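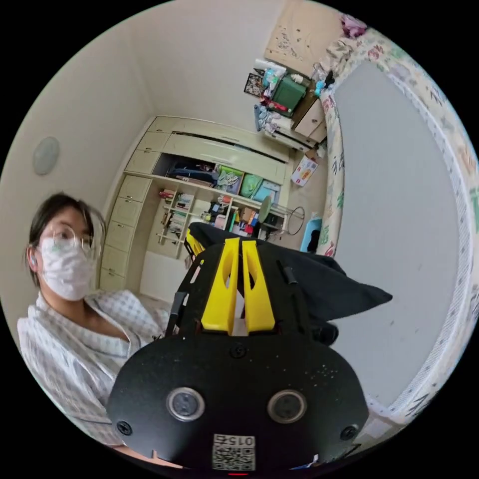
Plisow hand-held gripper, yellow fingers

Item 3816. Two printed fingers with long cutouts, black body, QR label at the back. In stock from September.

Compared with the Demetti

Chanida Nuchit tried both on clothing laid out on a bed. The Plisow picked up a single layer of T-shirt cotton on 13 tries out of 38, the Demetti on 2. Neither did well with ribbed collars.

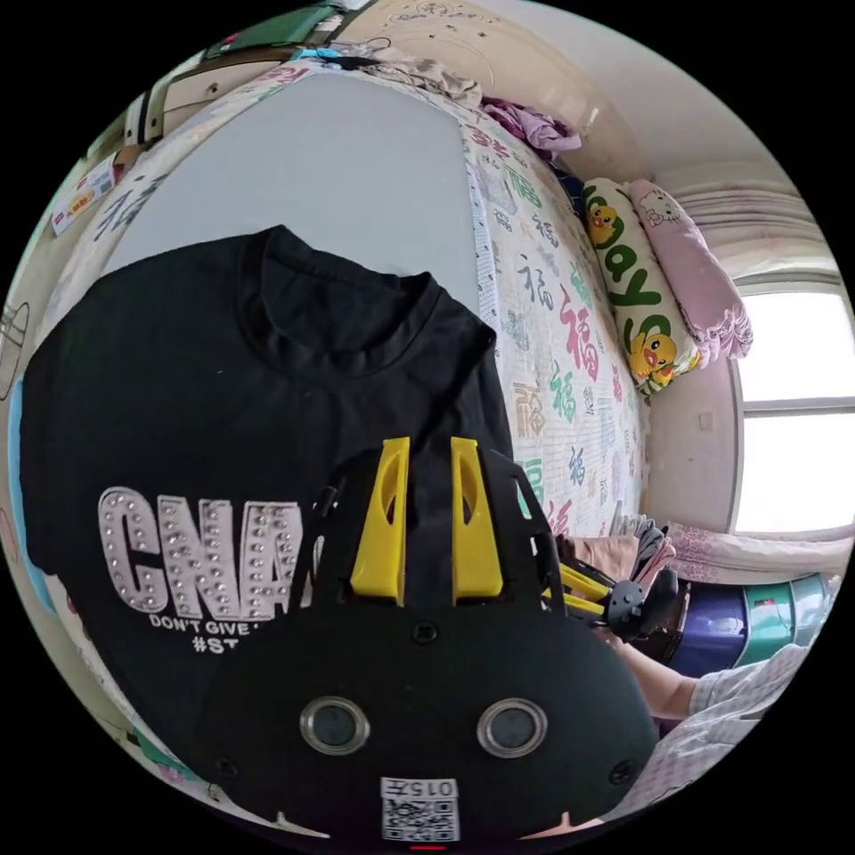

Ordering

Sold singly or as a left and right pair. Spare fingers are listed under Trellemano parts. For bulk prices, write to Abdel Hamid and include the item number.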